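January, 10:40 pm
Posted by the Girkley support desk

Hello again, and thank you for being so patient with us on this one. You wrote that your fleet save in Girkley stops loading at the Landel sector, right after the jump animation, and that the game drops you back to the title menu with no error at all. I know how disheartening that is when you've put a whole winter into a campaign, so let me go over everything we've tried so far and where we stand.

First, your save file is safe. I opened the copy you attached and it reads fine up to turn 2,379, with your cargo, crew and faction standings all in place. The trouble starts when the game builds the trade map for Landel. Your save lists 12 stations there, and the map only has room for 10. Older versions let you build past the limit without a word of warning, and the January patch is stricter about it.

We asked you to verify the game files and turn off the Gumo interface mod, and you did both – thank you – with the same crash each time. I then loaded your save on a clean install with no mods and got the crash myself on the first try, so please don't go reinstalling Windows on our account!
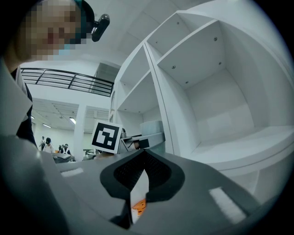 Now for what I'd like you to try next. Make a copy of your save folder and put it somewhere outside the game directory. Start the game, go to Options, then Advanced, and set the trade map to Simple. Load the autosave from before the jump, the one docked at Belhaj, and sell or scrap two of your Landel stations from the holdings screen. You'll get 2,000 credits back for each. Save to a new slot, quit all the way to the desktop, and set the map back to Full before you jump.

This worked on my copy of your campaign, and I played on for several turns afterward without any trouble. If yours still drops to the menu, please attach the newest log from the Logs folder and tell me which slot you loaded.

Ticket status: waiting on customer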